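Search the catalogue Type a word and press enter

# Quansah Glass and Tins

Welcome, and thank you for taking the time to read this before opening the folders. Quansah is a small collection of household things, the sort that end up on a sideboard or at the back of a cupboard: glass vases, bell-shaped vessels, patterned tins with lids, planters and the odd little stand to set them beside. I started writing it up in Nandirville, at first only for my own use, and then Cinzia Zuccaro asked for a copy and it grew from there.

There are 213 entries in the list, 100 of them glass. Each has a short name, a colour, a note on the pattern and the folder it belongs to. Colours are put in plain words (pale green, teal, navy), and I have tried hard to stay faithful to them, though green glass does drift a good deal with the light and with whatever is behind it.

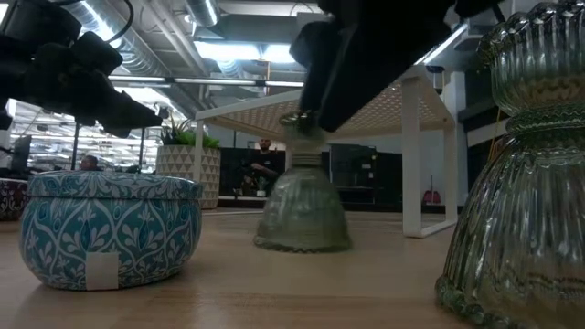
Last changed: July, by Noemi Pagano

For glass, please look at the rim and the base first. A beaded rim and a scalloped one are easily muddled when you are tired – I have done it more than once – and ribbed glass throws such bright streaks under ceiling lights that the ridges can be hard to follow. The pale green pieces share a folder, whatever their shape.

Tins are filed by their main colour and then by motif, so the teal and white one with flowers and leaves comes under teal, floral. Where a tin carries a label, leave the label on and write "label" in the notes column. Lids stay with their tins, always!

## Files

- glass.csv – vases, bells and bowls
- tins.csv – patterned tins, with 22 still to be named
- other.csv – planters, stands and 18 things Lino Greco couldn't place

Corrections are very welcome and go to Giorgia Guerra, who keeps the master list at Porkdale.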